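Bellamy Troro indoor basketball review: two months of school and club use

Feb 28, 2024

Choosing a ball for a school or club side usually comes down to what the supplier has on offer. Our under-16 and under-18 squads train at Nusdale, and we had used the same make of composite ball for years. When the last batch started to go bald we bought a set of the Bellamy Troro in size 7 and size 6, and used them for every session and home fixture since the Christmas break. The club paid for them and Bellamy had no say in this review.

What you get

The Troro is an indoor ball with a composite cover, sold in sizes 5, 6 and 7. It comes deflated in a thin card box with a needle taped to the inside of the lid. There is no pump, and no bag. The valve is the ordinary sort and took our old hand pump without any bother.

The cover is a dull orange with black channels, and the maker's name is printed once on each side. I was glad it was kept that plain. Some club balls now have so much printing on them that it rubs off in patches and looks scruffy by half-term.

Breaking it in

New, the ball is slippery. Players complained in the first session and they were right to. The surface has a slight film on it that comes off with use, and wiping it down with a damp cloth beforehand helps a bit. Our size 7 balls felt decent after two weeks of normal training. The size 6 took longer, mainly down to the girls' squad having less court time in January.

I would not put one of these straight into a match. If you have a fixture coming up and only new balls in the cupboard, borrow the other side's.

Grip and handling

Once broken in, the grip is good. The pebbling is finer than on the old Mustell balls we had before, and the channels are a little deeper, so players with smaller hands find the seams more easily when they set up for a shot. Our guards liked it from the start of the third week. The forwards were slower to come round and a couple of them still say the Mustell felt softer on a hard pass.

Sweat is a weak point. Towards the end of a long session the cover gets greasy and you do need a towel on the bench. The Mustell had the same trouble, so I can't mark the Troro down much for it, but a leather ball copes better.

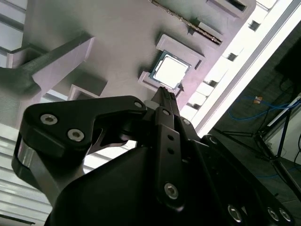 Bounce and air retention

The bounce is even all the way round. We had one ball that came up slightly lopsided when first inflated. I let it down, left it overnight and pumped it up again, and it was fine after that. It has stayed in use.

They hold air well. I topped them up once in the first month and once more before a home game, and the second time was more out of habit than need. The old balls wanted doing every week. If you coach on your own and set up before the players arrive, that is time saved.

One thing to watch is the pressure printed by the valve. At the top of the range the ball is lively, too lively for the floor at Nusdale, where the boards have plenty of spring already. We run ours at the lower end. Rebounds off the ring were much easier to judge after we dropped them down.

Wear

There is some darkening of the cover, as you would expect, and the printed name has gone faint on the balls that get used most. No channel has lifted and no panel has started to peel. The size 6 balls look nearly new.

They are for indoor use only and the box says so. One of ours went out on the tarmac for an afternoon during a holiday session and it shows. The pebbling on that ball is flatter and it now lives in the warm-up rack. If your players are likely to take balls outside, buy a cheap rubber one for the purpose and keep the Troro locked away.

Price and value

We paid 28 pounds a ball with a small discount for buying a set. The Mustell club ball was a few pounds cheaper from the same supplier when I last looked. For that difference you get better air retention and, so far, a tougher cover. You also get a longer breaking-in period, which matters if you are buying in the middle of a season.

Delivery was slow. The size 7 balls arrived when promised and the size 6 turned up almost 2 weeks after. The supplier was polite about it but couldn't say where they were. I would order well ahead if you need them for March, when most local cup games are played.

Things I would change

A proper bag would be useful, even a thin net one. The care instructions are in very small type on the bottom flap of the box, and the box goes in the recycling on the first day. It would be better to have them on a separate card.

I would also like to see the size printed larger. On the Troro it sits in small figures near the valve, and with both sizes in one rack the players pick up the wrong ball over and over again. We have put a dab of white paint by the valve on the size 6 balls, and that has sorted it out.

Should you buy it?

For a school or club that plays indoors and trains often, yes. It is a solid ball with a good grip once the film has worn off, and it needs very little looking after. Players who train outside, or anyone who wants a ball ready to play straight from the box, should look at something else.

We will be ordering again in the summer - size 7 first, and a few of the size 5 for the juniors, who are still using the old Mustells.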